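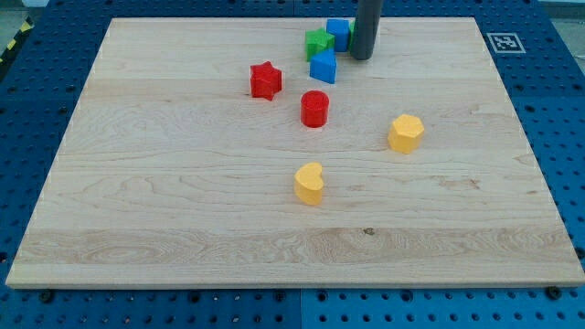 Gallery: the maple bench board

Kojo Zakaria calls it the best surface in the workshop. I'm not convinced. Maple looks lovely in a honey colour, but pale boards show every mark, and I'd want to see it again in April.

The swirling figure on the left is the good bit. The darker grain along the front has a small knot in it, and I would have flipped the board.

Star and cube, green and blue. Cheerful enough, though I doubt they're as tough as Rallel claims.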